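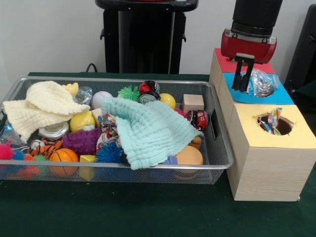

Figure 1. Mesh basket with cloths, balls and other mixed items.

Household Clutter and Tidying Time
Yutong Yao, Bellbridge, 02/05/2021

My project looked at whether families with open storage spend less time tidying than families who use closets. I handed out a short survey in Hoklow and got 284 replies. I left out 11 because the time question was blank.

Families with open baskets reported shorter tidying times, but they also said it took longer to find small toys. Four families kept a diary for October. Their times were longer than their survey answers, so I think people guess low. Next time I would use diaries only.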